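Is it worth pulling everything out of an old tower before selling it?

Posted 2024-06-23 in Desktops and Parts

Esi Addo
I have an older desktop tower that I was going to sell whole. A guy at a local shop, Kustar, told me I'd get more by stripping it and selling the parts one at a time. I'm not convinced. He also sells the screwdriver sets, so take that how you like.

The processor and both sticks of memory are out already. Before I go any further I want to hear from somebody who has done this and ended up with money. Also, do I have to unplug all the power cables before the board comes out, or can some of them stay? The video I watched skipped that part completely and had 282 comments complaining about it.

Dollero
Parts always sell for more. Part it out. I got 8 bucks for a drive tray once.

Zein
I'd want to know what that tray cost to mail.

Esi, I've stripped plenty of these and the "more money in parts" line is true for newer machines and mostly wishful for old ones. A plain board with no processor in it is a hard sale. People worry about bent pins in the socket, and they're right to. If you still have the plastic cover that came with the socket, put it on. If you don't, at least close the metal bracket before you move the board anywhere.

On the cables, yes, every one that plugs into the board has to come off. Lay the case on its side on a bench with good light first. Doing this upright on a carpet is how people yank things. The yellow, red, orange and black wires come out of the power supply in one fat bundle and flop all over the board, so you can't see what is still attached until you lift them. 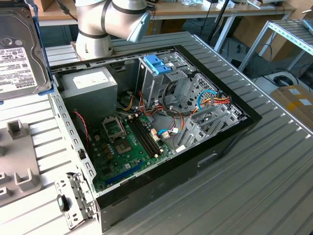
What order I'd go in

Unplug from the wall, obviously. Then the big power plug, which has a clip you squeeze. Don't rock it hard. Then the smaller power plug near the processor socket. Then the thin blue data cables, pulled by the plug and never by the cord. The little front panel wires go last, and take a picture of them if you think you'll ever put this back together.

The hard drive is the one thing I would not sell, whatever the shop says. I don't trust "wiped" on a listing and I don't see why a buyer would either.

Sestari
Mostly agree with Zein, but leave the power supply in the case. Nobody sane buys a used one separately with no history, and the case sells a bit easier with it. Do not open the supply itself for any reason.

I'd also question the whole plan. What are you asking for it complete? Put the processor and memory back in and see if it starts. A machine that turns on beats a box of parts every time, in my experience, and you skip six conversations with people who want to know if you'll take half.

Esi Addo
I was going to ask 60 for it complete. Sounds like Kustar's advice was worth what I paid for it. I'll put the memory back and try it before I touch those cables.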